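Emballage et conditionnement, séance 4
Les calages moulés
Support de cours, Dagmar Oravec

Rappel de la séance précédente : on a distingué l'emballage de vente, celui que l'acheteur ouvre chez lui, et l'emballage de transport, qui regroupe les unités. Le calage appartient presque toujours au premier. Il tient le produit en place et absorbe une partie des chocs.

1. Vocabulaire
Empreinte : creux du calage qui reprend le contour de l'objet.
Dépouille : inclinaison des parois de l'empreinte, nécessaire au démoulage et à la sortie du produit.
Rabat : panneau articulé de la caisse. Un couvercle attenant est un rabat qui couvre toute l'ouverture.
Cannelure : feuille ondulée prise entre les couvertures du carton.

2. Matières courantes
Cellulose moulée : rigide, recyclable avec le carton, surface parfois poussiéreuse.
Mousse de polyéthylène : souple, bonne tenue aux chocs répétés, à séparer au tri.
Plastique thermoformé : parois minces, contours précis, se fend aux angles s'il est trop sollicité.
L'aspect ne suffit pas à identifier la matière. Un calage blanc peut relever des trois familles ; on vérifie à la coupe ou sur la fiche du fournisseur.

3. Lecture d'une boîte vide
Une boîte ouverte dont l'objet a été retiré renseigne bien sur la conception. On regarde la forme des empreintes, la liaison entre calage et parois, puis la face intérieure du couvercle, souvent blanche et parfois imprimée. 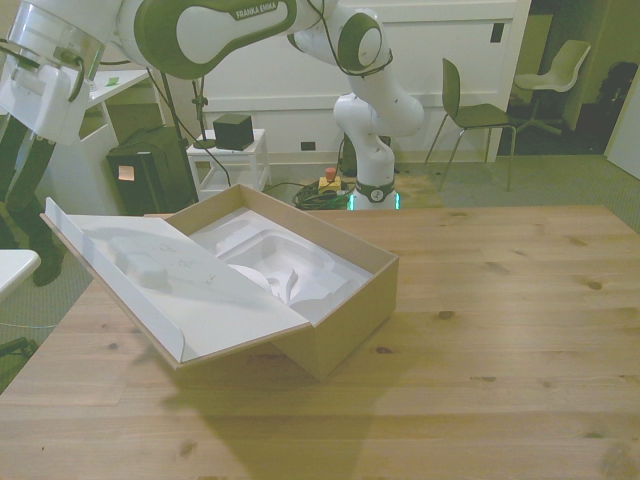
Pour l'exercice, chaque binôme apporte une boîte à calage et rend 2 pages : un croquis coté, vu de dessus, et une fiche matière. Laisser un jeu de quelques millimètres dans les cotes d'empreinte. Les cas Kolirine et Plendeo, distribués par Bohumila Hájek, peuvent servir de modèle pour la fiche, pas pour le croquis.

Barème : croquis sur 12, fiche sur 8. Remise en avril, au casier de Mme Oravec, avant 16 h. Garder la boîte jusqu'au retour des notes.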